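Notes from the Packing Table

By Yamuna Unnithan
December 11, 2023

Every winter I tell myself that the holiday parcels will be done by the first week of the month, and every winter I am still up to my elbows in cardboard well into the second. So if you have been waiting on something from us at Trelladside, please know that it is on its way, and that I have been thinking of you while looking for the scissors, which have gone missing again (they were under the tissue paper last time, so I have looked there twice).

We have 554 parcels to send out this season. That is more than we have ever done, and I was so pleased when I saw the number that I went and made a pot of tea before I let myself think about what it meant for the hallway. The flat boxes came in a bundle of 900 from Drenudetti, who have supplied us for years and who always tuck a handwritten card in with the invoice. I keep those cards on the shelf by the window and one day I will do something nice with them.

A good many of you wrote after the April newsletter to ask whether we would be going back to the plain brown mailers, and I did think about it, I promise. They are cheaper and they stack beautifully. But my mother used to send sweets to my cousins in boxes of every loud color she could find, and I remember the fuss that was made when one arrived, long before anybody got the lid off. I like to imagine a bit of that fuss at your front door. So we are staying with color, at least until this bundle is used up.

Now, a word on folding, as several of you buy the empty boxes for your own gifts and have told me yours come out crooked. I had the same trouble for most of my first year! What helped me was slowing down at the creases. Lay the box on a clear table, give yourself more room than you think you need, and run a thumb firmly along each fold before you try to stand anything up. Do the tray first and leave the lid hanging open behind it until the sides are behaving. If a side wall keeps springing out, bend it a little past where you want it and hold it there while you count to 8, and it will usually give in. And please don't tape a corner to force it. The tape pulls the color off when your aunt tries to open it neatly, and then she is cross and so are you.

For filling, I use tissue at the bottom, then whatever is heaviest, then the small things around it. The Bai tea tins fit with a little space to spare, which is handy for a folded note. The Kurnau soaps are a tighter squeeze and want to go in lying down. I have had 127 orders for the two of them together, so I have become quite quick at it, though I still take the lid off again on every single one to check that I remembered the note.

If you are ordering from now on, do put your apartment number in the address, even if your mail carrier knows you well. We had a handful come back last winter for want of one, and it made me very sad to see them again in the hallway, all dressed up and nowhere to go. Gift messages can be as long as you like. I write them out by hand, and I'm a slow writer, but I enjoy them more than any other part of the job.

Thank you for all the kind letters, and for the recipe for date cake, which I have made twice and shared once. 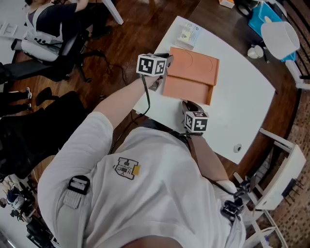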